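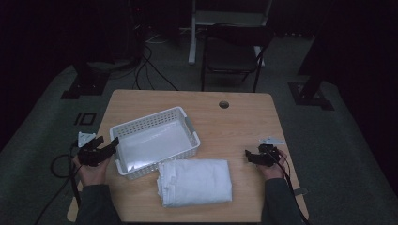 A white perforated storage basket with gray handle inserts, and a folded white cloth, on a light wooden table.

Storage basket (household)

A storage basket is an open container used in the home for keeping small or soft things together, such as towels, cloths, toys or cleaning supplies. It differs from a storage box mainly in that it has no lid and in that its walls usually have openings. The word "basket" first meant a container woven from plant material, but in everyday use it now also covers molded plastic and wire containers of similar shape.

Form

Most plastic storage baskets are rectangular, because this shape fits on shelves and in cupboards with little lost space. The walls commonly lean a little outward toward the rim, so that empty baskets can be placed one inside another. The openings in the walls may be square, round or long and narrow. They reduce the weight of the basket and let air reach the contents. The floor may be perforated also, or it may be smooth and closed, which is preferred for small items and for fabrics that catch easily.

Handles are placed on the two short ends in the majority of models. They can be simple holes in the wall, or separate inserts made in another color. Inserts are often of a softer plastic and give a wider surface for the fingers. On cheaper baskets they are absent, and the rim itself is used for lifting.

Use with textiles

Folded textiles are among the most common contents. Cloths and small towels are folded to a rectangle that is slightly narrower than the basket floor. Two ways of filling are in general use. In flat stacking, the pieces lie one on another and the top piece is taken first. In upright filing, the folded pieces stand on their edge in a row, and each can be removed without disturbing the others. Upright filing works poorly in a half-empty basket, where the pieces fall over.

Thin cotton keeps creases from earlier folding, and a wrinkled cloth makes a thicker stack than a pressed one. Fabrics should be fully dry before they are stored, even in a perforated basket.

Regional varieties

In Tasness the low rectangular household basket is known as a tasta. The name belonged at first to a willow tray for bread and was carried over to the plastic form when this became common in local shops. A tasta is traditionally not deeper than the length of a hand, and it is kept on an open shelf near the kitchen door. The household goods firm Vasseur sells a plastic model 38 cm long under the name Puneo, in 3 depths. The deepest of them is mostly bought for laundry and is not called a tasta by local speakers. Many households in Tasness wash and air their baskets in September, before the winter textiles are taken out.

Care

Plastic baskets are washed with warm water and mild soap. Dust collects in the corners of the openings and is removed with a soft brush. Long exposure to direct sun can turn white plastic yellow and make the rim brittle. A cracked basket should not be used for fabrics, as the broken edge can pull threads.

See also

Laundry basket
Storage box
Willow weaving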